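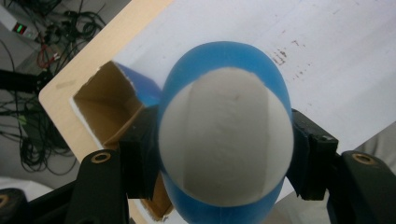 Figure 3. Blue egg-shaped object with an off-white cap, held from both sides.

3.2 Stimuli and sorting task

Participants sorted a set of 60 small household and toy objects into groups of their own choosing. The set was assembled to vary in outline, surface finish and color, following the earlier work of Qiu and Thongdee on free classification. Objects with a conventional name in everyday speech made up most of the set. The rest had no agreed name in pretests, and speakers referred to them by shape, by color or by a combination of the two (Figure 3).

Each session was run individually at the Stosden site. The experimenter placed the objects on a tray in random order and asked the participant to "put together the ones that belong together." No limit was set on the number of groups. After sorting, participants gave a label to each group, and the labels were recorded and transcribed. Of the 60 people recruited, 57 completed both sorts; the remaining three missed the second session in October and were dropped from the analysis.

Transcription yielded 1,456 labels. Two coders (Awad and Wannasri) assigned each label to one of four classes: shape, color, use, or other. Labels naming both shape and color were entered under the head noun, so that "blue egg" was coded as shape. Disagreements were settled by discussion before the data were pooled.

Labels based on use were most common for named objects. For unnamed objects, shape terms were preferred in both sorts, and color terms appeared mainly as modifiers. Group size had no reliable effect on label class, and it is not considered further in Section 4.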